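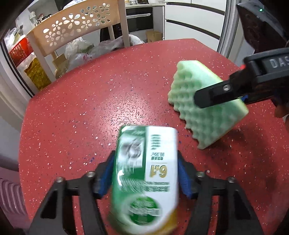
Haushalt & Wohnen > Küche > Aufräumen und Verstauen

Abgelegt unter: kleine Küchen, Essplatz, Tüten und Kartons

Runder Esstisch wird ständig zur Ablage – wie bekomme ich das in den Griff?

Kanside
Unser Esstisch ist rund und steht mitten in der Küche, mit Platz für drei Leute, wenn er frei ist. Meistens ist er das nicht. Alles, was aus dem Einkauf kommt oder beim Spülen übrig bleibt, landet erst mal dort. Auf dem Bild sind es eine weiß-grüne Schachtel und ein hellgrüner Noppenschwamm auf der roten Platte, und hinter dem Stuhl mit den ausgeschnittenen Blumen in der Lehne liegt der Haufen weißer Plastiktüten, den ich seit dem Umzug vor mir herschiebe. Die Regale links sind mit Gläsern und Packungen belegt, da passt nichts mehr dazwischen. Ein Unterschrank kommt nicht in Frage, weil mir an der Wand neben dem Kühlschrank nur 13 cm bleiben. Mich interessieren zwei Sachen: Wohin mit den Tüten, und wie räumt man die Regale so ein, dass der Tisch frei bleibt? Und noch etwas: Die Platte ist gesprenkelt, Krümel sieht man darauf kaum. Womit wischt ihr so etwas ab?

Jankauskaitė
Zuerst die Tüten. Alle auf einmal durchgehen, gerissene und klebrige gleich weg. Den Rest der Länge nach glatt streichen, zweimal falten und aufrecht in einen Schuhkarton stellen. In meinen passen ungefähr 229 Stück, das habe ich einmal ausprobiert, und so viele braucht kein Haushalt. Behalte einen Karton voll und nimm keine neuen mehr mit.
Bei den Regalen würde ich alles einmal komplett herausnehmen. Gläser nach hinten, angebrochene Packungen nach vorn in einen flachen Korb. Ihr habt doch schon einen roten Plastikkorb dort stehen, der reicht für den Anfang. Was doppelt da ist, kommt nach ganz oben. Danach bleibt meist ein halbes Brett übrig, und dieses halbe Brett ist dann der Platz für die Sachen, die jetzt auf dem Tisch liegen.
Für die 13 cm gibt es schmale Rollwagen. Vorher die Fußleiste mitmessen, bei mir hat genau die gefehlt – der Wagen ging zurück.

Luvurent
Tüten zum Wertstoffhof und gut. Ich nehme seit Jahren nur noch Stoffbeutel.

Brivurley
Zur Tischplatte: feuchtes Mikrofasertuch, ein Tropfen Spülmittel, dann trocken nachwischen. Krümel findet man auf gesprenkelten Flächen besser mit der flachen Hand als mit den Augen. Keine Scheuermilch, solange du nicht weißt, was für eine Oberfläche das ist. Den Schwamm würde ich neben die Spüle legen, am besten auf ein kleines Gitter. Bei uns hat außerdem geholfen, abends vor dem Zubettgehen 5 Minuten nur den Tisch abzuräumen und den Rest der Küche so zu lassen, wie er ist.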